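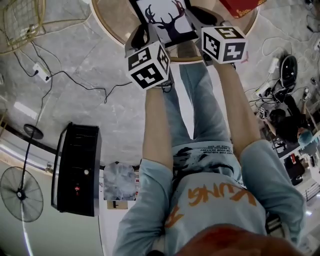

4.2 Gripper Pose from Cube Markers

Search this journal Advanced search

Figure 4. Head view during the framed-print task. Each hand-held gripper carries a white cube with square fiducial markers; the print lies on a round table.

The Plarar tracker estimates one pose per cube and applies a fixed offset to get the fingertip position. When two faces of a cube are visible, as on both cubes in Figure 4, their corners are solved jointly. With one face the solver can return a flipped pose - we keep the candidate closer to the previous estimate. Faces that are only partly in view are dropped before the solve.

Left and right tracks are stored separately and passed to the Movard planner in the head camera coordinate system. Gaps of up to 8 samples are filled by interpolation. Longer gaps split the recording, and segments shorter than 80 samples are discarded. The set used in Section 5 contains 202 segments.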